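# Pour une planification qui sache attendre

Les équipes qui développent des logiciels de manipulation consacrent l'essentiel de leurs revues à la perception. Le débat est légitime, mais il occulte une faiblesse plus coûteuse : la plupart des planificateurs s'engagent trop tôt. Une cible est choisie, une trajectoire calculée, et l'exécution se poursuit alors même que l'estimation de pose s'est dégradée en chemin.

Le rangement de fruits sur une table ordinaire en fournit une illustration suffisante. Une petite mandarine se trouve entre les doigts de la pince ; une poire, juste derrière, est en partie masquée par l'un des patins. Le module de segmentation doit décider si ce qu'il perçoit de la poire autorise la fermeture, ou s'il convient de demander un autre point de vue.

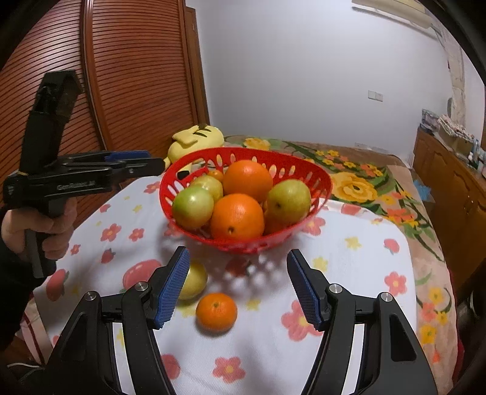
Edit Kelemen objecte qu'un planificateur qui hésite est un planificateur que l'exploitant finit par désactiver, et que mieux vaut une saisie manquée puis reprise qu'un bras immobile au-dessus de la table.

L'objection mérite d'être entendue. Elle suppose toutefois que la reprise soit gratuite. Lors de la campagne menée en mars sur la pile logicielle Hosell, 63 essais sur 400 ont comporté une reprise, et le journal d'exécution ne permettait pas toujours d'en établir la cause. Un seuil de confiance réévalué toutes les 20 millisecondes aurait au moins laissé une trace exploitable.

La difficulté s'accroît lorsque les objets se touchent ou se chevauchent dans l'image. Des agrumes voisins par la teinte, posés sur une nappe à motifs de fleurs et de fraises, mettent à l'épreuve tout modèle fondé principalement sur la couleur. L'ombre ajourée de la corbeille y ajoute des contours qui n'appartiennent à aucun objet.

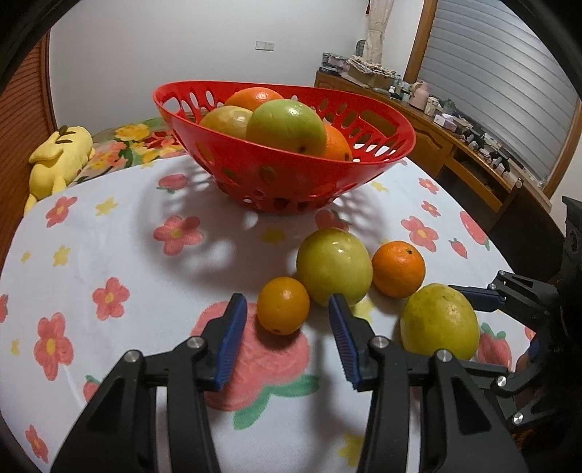

*Le petit agrume orange entre les mors ouverts, les autres fruits à proximité immédiate.*

Il nous paraît donc souhaitable que l'interface entre perception et planification transmette une distribution de poses, et que le planificateur soit tenu d'en rendre compte. Trois exigences suffiraient dans un premier temps : une incertitude exprimée par objet, un droit de suspension inscrit dans le contrôleur, un journal commun aux deux modules. Qianru Dai et Abbas Shahbazi ont proposé d'en faire une condition d'intégration pour la prochaine version de Prerkham. Nous soutenons cette proposition, sous réserve que le délai maximal de suspension soit fixé par l'exploitant et consigné dans la configuration.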